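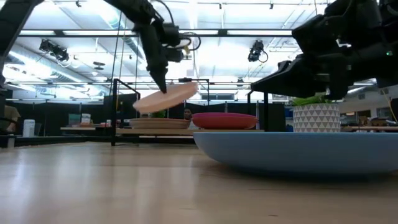

Wanda Sikora wants the overnight water spots thrown out and repeated, on the grounds that the panels had not cured long enough to say anything about the finish. Her note in the margin of the last entry: "You are testing the clock, not the varnish." I agree in part. The spots stay in the record, marked as early, and the repeat goes on fresh panels from the same board.

Monday, December 2021
Plustuva tabletop finish, water and heat marks

Materials. Nalto clear, gloss, from can 1819. Cetalon hardener, new bottle, opened this morning. The November bottle had a skin under the cap and has been set aside for disposal. Panels are cut from the Nông boards, sanded with the grain, dust taken off with a dry brush and then a barely damp cloth.

Mix. 100 g of clear in the steel cup, hardener by weight per the label ratio. Stirred slowly with a flat stick, left to stand until the bubbles were off the surface. Last time I stirred too fast and blamed the brush for pinholes that were in the mix already.

Application. First coat thinned, second coat full strength. The thinned coat raised the grain more on the end-cut strips than on the face panels. Knocked back by hand with the gray pad, no machine sanding at this stage. Second coat leveled well except on panel C, which has a sag along the low edge. The rack was not level. Shimmed it with card and rechecked with the small level — should have been done before coating.

Note on gloss. The shiny tabletop throws back a bright white reflection at its left side, and fine grain marks are still there to be seen in the wood. Readings near a patch like that are no use for judging marks. For the panels, keep the lamp low and to one side, turn the panel, look twice. A faint ring that is plain at a low angle can vanish completely from straight above.

Early water spots (the ones Wanda objects to). Left under watch glasses overnight. Uncovered, blotted, not rubbed. Panel A: pale ring, complete. Panel B: pale ring, broken on one side, possibly where the glass was not seated. Panel C not used because of the sag. By midafternoon the ring on A had faded to a trace and B could not be found by touch. Fading suggests moisture held in the film and not lifting at the wood, but that is a guess until a section is cut.

Heat. Not run. The brass block will not hold temperature and drifts down during the soak. The thermocouple reads the same in the spare socket, so I think the fault is in the block heater. Do not use it for any reported figures until it has been checked against the other one.

Adhesion. Cross-cut on the scrap strip only. Edges of the cuts clean on the face, small flakes at two crossings near the end grain. Tape from the old roll, which has been stored warm. Repeat with new tape before reading anything into the flakes.

Changes for the repeat:
Cure 2 weeks flat, uncovered, in the back room with the heater on its low setting.
Cut 2 extra panels from the same board and leave them uncoated as controls for color.
Seat the watch glasses with a thin bead of petroleum jelly. Check that the jelly itself leaves no mark on a spare corner.
Same lamp, same position. Tape an outline for it on the bench.

Open question: whether to thin the first coat at all. The supplier's sheet allows it and says nothing about grain raise. I would rather lose the penetration than sand back twice. Wanda would keep the thinner and wet the boards first, let them dry, sand, then coat. Worth one panel each way.

Cup and brushes cleaned. Waste solvent can is nearly full, label filled in. Panels A and B on the top shelf, face up, C below them.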